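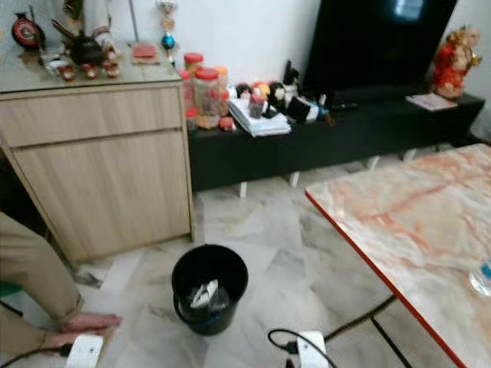
Home Furniture Living room TV consoles
Reading time: 1 min

Hilness low TV console

The Hilness is a low black console on short white legs, intended for use against a wall below a flat-screen television. The top can also hold storage jars, papers and small display items.

Maximum load on top: 90 lb, evenly distributed. Assembly time: 30 minutes. Place on a level floor. Marble tile requires felt pads under the legs. Route power cables clear of the legs before loading.

The Solberg side cabinet, with drawer and lower door, is sold separately.

Print this page E-mail this page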